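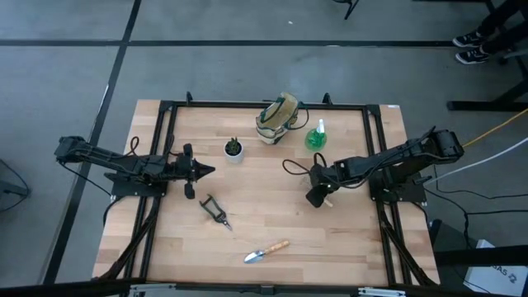 A small potted succulent on a light wooden tabletop.

Desk plants will cut sick days, says Kistwood landlord. Where are the figures?

23 February 2023

Office workers at the Kistwood business park are to get a potted plant each under a scheme that its backers say will clean the air, lift spirits and bring down the number of days lost to coughs and colds. The evidence offered so far for the last of those is thin.

The landlord, Fabbri, has signed up with the plant hire firm Jakis to put 2,150 small succulents on desks, window ledges and meeting tables across the park. The scheme goes by the name of Dramanent, and tenants were told about it in a leaflet pushed under doors last week. The leaflet says the plants will "work as hard as you do".

It also says that a trial in November produced "a marked drop in absence". We asked how marked. Fabbri passed the question to Jakis, and Jakis sent back a one-page summary with a bar chart on it. The chart has no numbers up the side.

What the summary does tell us is that the trial took place in four of the park's buildings and that over 700 people work in them. It lasted a month. Absence in that month was compared with absence in the month before, when, as several tenants remember well, there was a stomach bug going round. No building without plants was looked at for comparison. Asked whether people might simply have got better, Jakis said it was "confident in the direction of travel".

Staff were also given a survey. Most of those who filled it in said they liked having a plant. That is easy to believe. People do like plants, and a bit of green next to a keyboard is a cheap way of making a dull room less dull. But the summary does not say how many forms came back, and liking a thing is some way short of being made healthier by it.

The clean air claim has been around for decades and never quite goes away. It rests largely on old laboratory work in which plants were shut inside small sealed boxes with a measured dose of some chemical, and the level of the chemical was seen to fall. An office is a poor match for a sealed box. Doors open, windows leak and the ventilation, when it is running properly, swaps the air far faster than a few leaves can do anything to it. Researchers who have gone back over the numbers have tended to conclude that you would need an indoor jungle to notice any difference, with hardly any room left for the desks.

Succulents are an odd pick in any case if air is the point. They grow slowly and have little leaf to speak of. Their great advantage is that they can be forgotten for weeks and still look much the same, and this matters a good deal to a company paid to keep them looking alive. Jakis says they were chosen for being "robust and on-brand".

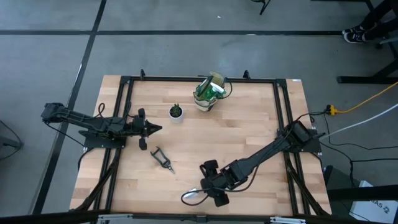 Succulents cope well with being forgotten.

Then there is the matter of who pays. The leaflet calls the plants "a gift to the Kistwood community". The small print on the back is less generous. After the first year, the cost of hire and upkeep will be added to the service charge, which tenants pay on top of their rent. Fabbri puts this at £2,000 a year for a typical building. It would not say what a typical building is, or what the largest ones would be asked to find.

One small firm on the park told us it had asked to opt out and been told that this was "not how Dramanent works". Another said it would gladly swap its share of the plants for a repair to the heating on its upper floor, which it first reported last winter. A third was delighted and wanted to know if it could have extra.

Fabbri said in a statement that well-being was "at the heart of the Kistwood offer" and that tenants had been fully consulted. The consultation seems to have been the leaflet. There is a box on it for comments, though the closing date printed beneath had passed before some of the copies were delivered. Fabbri said late replies would still be read.

None of this makes the plants a bad idea. Plenty of studies suggest that people feel a little happier in rooms with something growing in them, and if the landlord had left it there we would have little to report. The trouble starts when a pleasant thing is sold as a medical one. A tenant worried about stale air would do better to ask when the filters were last changed. We did ask, and were told that the records were held by a contractor - the name of the contractor could not be given.

Jakis says a full report on the trial will be published "in due course". It has also offered to carry out the follow-up study itself, once the plants are in, using the same survey. We suggested that somebody with no plants to hire out might be better placed to do it, and that some buildings might be left without for a few months so there was something to compare. Jakis said it would be unfair for any tenant to miss out.

Deliveries are due to begin next month, starting with the buildings nearest the main gate. Tenants who want to see the full charges before then can ask the Fabbri site office for a copy of the schedule. Ours has not arrived yet.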